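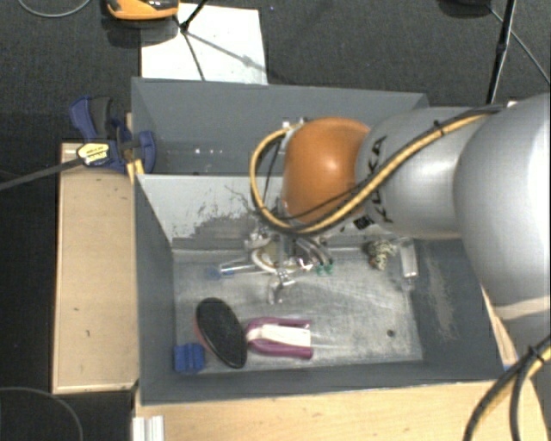
A KUKA arm over a bin of odds and ends, with a second bin behind it.

Give the arm the junk drawer

Ask people which chore they'd hand to a robot and they say laundry or dishes. I'd hand over the junk drawer. I mean it! Tidying a heap of unrelated stuff is the chore I trust machines with soonest, and I think we're closer than most people believe.

Look at what's lying in that bin. A grooved blue block, a purple U-shaped thing, a black oval that might be a brush, something small and crumpled, something clear and narrow against the wall. No two want to be held the same way. The clear ones worry me most, as cameras have always had trouble with see-through plastic, and a thing pushed up to a wall leaves very little room for fingers.

For years the answer on the shop floor was to make the world neat first. When I worked the returns bench at Getska we had 24 trays, one kind of part per tray, and the machine was wonderful as long as a person did the sorting. Paweena Suksawat, who ran the bench, used to say she was the robot's maid.

What excites me now is that the mess itself has become the job. At Plonden in September I watched a picker work through mixed returns, 93 pieces, and it put away all but the last few. A soft pouch beat it four times (I was rooting for it by then, out loud). Ama Osei cleared the same load in a fraction of the time while telling me about her sister's wedding.

So can they do it yet? In a bin, bolted down, with someone nearby, I say yes, mostly. In my kitchen, no. My drawer sticks, it's full of string, and half of what's in there I couldn't name myself. But I'd take a slow machine that works through the night and leaves me the string.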